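Adom Issahaku
Oct 25, 2025

Stage Curtains, Notes for Unit 2

Black cloth hides the back of a set because it sends little light back to the audience. Hang it with fullness, so the folds break up any stray light.

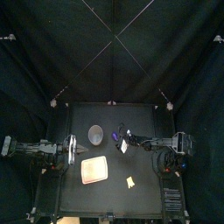

Measure the drop before ordering. Hem weights come later, in Unit 26. Read page 513 of the course book by April.

Last updated by A.I.

Comments (2)

Osei: Is wool serge covered too?

Ninden: Yes, week two.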